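What We Bought, What We Broke, What We Should Have Ordered Twice
Surgical Robotics Practicum, final report, May
Orla Duggan and Bláthnaid Moynihan

1. Budget

Our assignment was to write an equipment plan for a student suturing bench, then live with it for one semester. We had help with the robot, which the department already owns. Everything that touches the robot, or gets sewn by it, was our problem.

The first draft of the budget had a line for instruments, a line for a display cart, and a line called "misc." Suture, needles and tissue were all in misc. Our advisor circled the word and wrote "this is your project" next to it.

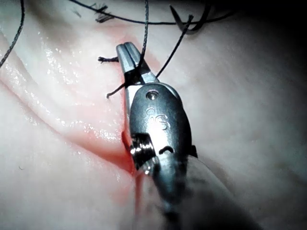
Figure 1. Wristed instrument holding black suture at the incision.

Instruments are the expensive part, and they wear out on a schedule. Our quote from Scanlon priced each one with a fixed number of uses. We had planned on 30 sessions and assumed one pair would carry us through. It would not. We had also failed to ask what counts as a use, and the answer is that plugging the instrument in counts. Bláthnaid plugged one in to show her roommate. We now have a sign.

2. Choosing grippers

We compared two catalogs, Kisex and Ladier. Kisex sells matched sets and Ladier sells singles. Matched sets looked tidy on the spreadsheet, but the two hands wear unevenly, so we recommend buying singles and keeping a spare for whichever side does the driving. Jaw surface deserves its own column in the comparison. A checkered face gets a better hold on a needle, and it is also harder on the thread – a tradeoff neither catalog mentions.

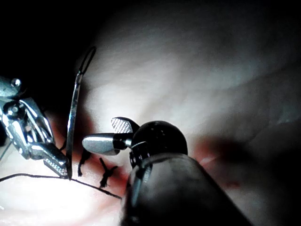 Robotics teaching lab, May

By this point in the semester we had stopped arguing about the display cart, mostly by canceling it. That money went to thread and tissue pads. Our original order was 100 lengths of suture, which sounded like a lifetime supply to two people who had never tied a knot with a robot. The second order was 200.

Pads were worse. We budgeted one per session and got through two whenever a beginner was at the console. The supplier, Pimau, ships them in cold packs, and they need fridge space,
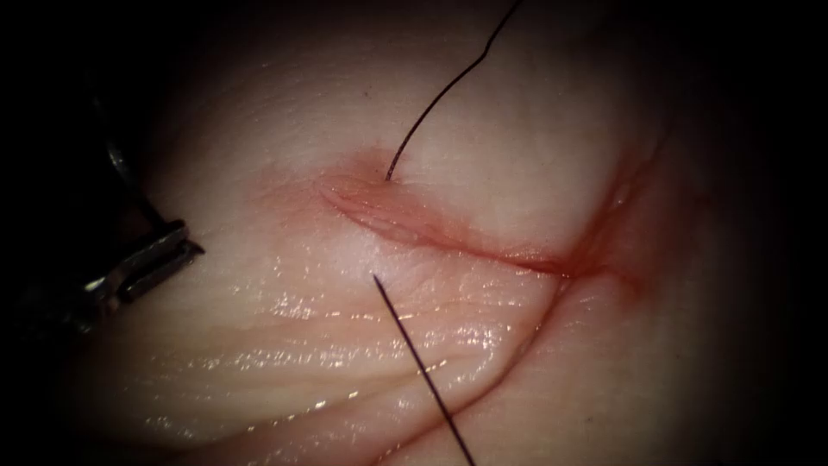 and the fridge we were given also held several people's lunches. Please put a fridge in the plan. It was the cheapest thing we forgot and the one that caused the most email.

3. What we would order next time

Any cost estimate should start from stitches and work backward to sessions. We did it the other way, which is how we ran short. A closure with four knots in it, the top one with its cut ends splayed out, uses more thread than the length of the wound would suggest, and there is still the piece in the jaws to pay for. Orla's revised sheet has a waste column for tails and dropped ends. It is our longest column.
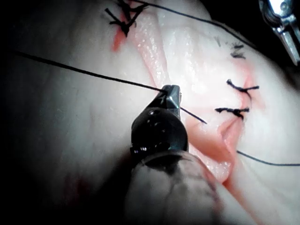 Remaining requests, in order of how loudly we make them: a spare driver for each side, the fridge, pads by the case, and a use log taped to the console. The display cart can stay canceled.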